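Looking After the Hand-Held Gripper: Fingers, Pads and Markers

If you've been handed one of our hand-held grippers to look after, welcome! It's a friendly enough tool once you get to know it, and most of what goes wrong with it is small stuff that takes ten minutes and a clean cloth. I've written this down the way I'd tell it to you at the bench, so it wanders a bit, but everything you need is in here somewhere.

You'll want a set of hex keys, a soft brush, a couple of lint-free cloths, a small bottle of rubbing alcohol and a decent lamp. Switch everything off and unplug the cable before you begin. I say this as someone who once had a finger close on her thumb while she was hunting for a dropped screw.

Start with the orange pads, the ribbed ones we call fin-rays. These do the bending when you pick something up, and they're the first thing to get tired. Press each one gently in the middle with your thumb and let go. It should spring straight back. If it comes back slowly, or you can see a pale line where a rib joins the outer wall, put it in the spares box with a bit of tape on it so nobody fits it again by mistake (Hemi has done this, and so have I). Always change the pads as a pair. A fresh one against an old one will pull everything you pick up over to one side, and you'll spend the whole afternoon blaming the software.

Next come the black fingers. Wipe them down from the block to the tip, then look at them straight on with the gripper half closed. They should lean in toward each other by the same amount. If one is off, loosen its two screws a half turn, nudge it over, and snug them back up. Please don't lean on the key! The threads are in plastic and they strip if you so much as look at them sternly.

Now, the markers. There's a black-and-white square on each mounting block, and the camera uses them to work out how far apart the fingers are. Clean them with a dry cloth first and only go to the alcohol if you have to, as it lifts the print after a while. If a corner has started to peel, replace the whole sticker. Gluing it back down leaves a ripple, and a ripple is enough to upset the reading.
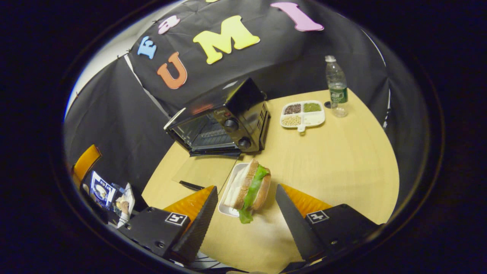 Page last changed: 20 December 2021 by Clodagh Quinlan

With the gripper held over a table laid for a food task, both squares should be in plain view, one on each block, with the sandwich sitting between the fingertips. Check that before you check anything else. Then open and close the fingers slowly, all the way, and watch the width number on the laptop. Ours reads 90 fully open and 2 when the tips meet. If it jumps about in between, go back and clean the markers again, and try moving the lamp, because glare does the same thing as dirt.

Bread is a good thing to practice on, by the way. Close until the crust just starts to give and stop there. If you've got the pads right, both sides will give together. Lettuce is harder, and you'll find bits of it in the ribs afterward, so keep the soft brush handy and get them out before they dry.

Last of all, write up what you did in the Fairweather log: which pads, which stickers, and the two width numbers. New pads are in the drawer marked Badstead, and if there's only one pair left, tell Upendo so she can order more.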